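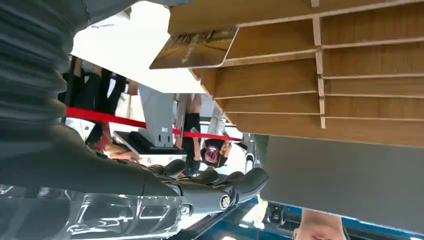 Robotic hand and forearm, dark gray

Intro to Home Computing, Ratlow evening class
Handout: Backups and restoring files

Okay, so last week we cleaned up the Downloads folder, and a few of you found out the hard way that emptying the Recycle Bin is pretty final (sorry!). Tonight is about having a second copy before you need it.

What I mean by a backup

A backup is another copy of your files, kept on something other than the disk you work on. A copy of your photos in a second folder on the same laptop doesn't count, and I know it feels like it should. If the disk goes, both folders go with it.

Syncing is a bit different too. With a synced folder, whatever you delete on one machine soon disappears on the other one as well. Some services keep deleted files for a while, so do check your settings, but I wouldn't lean on that alone.

Picking a drive

I use a 500 GB external drive at home and it's plenty for me: almost 2,000 photos, my letters, and the class files. Look at how much space your own folders take up first. Right-click the folder, choose Properties, and read the "Size on disk" line. Write it down and bring it next time!

Full and incremental

A full backup copies everything, every time. It's slow but really simple to understand. An incremental one copies only what has changed since the last run, so it may be done in 15 minutes where the full one took my whole evening. The catch is that to restore, you need the full copy plus all the small ones after it, in order. Don't go deleting the little ones to save room, please.
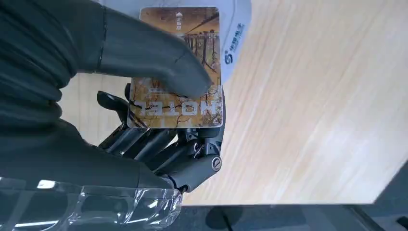

Try it at your desk

1. Make a folder called Sterska and put 12 small files in it. Any files will do.
2. Copy the folder to your USB stick.
3. Delete one file from the original, then change a line in another.
4. Bring both back from the stick. When Windows asks about replacing, stop and read the dates before you click.
5. Eject the stick properly before pulling it out.

For next time

Read the Pleltdale sheet on passwords, first page only. We'll do the restore exercise again in May with a bigger folder.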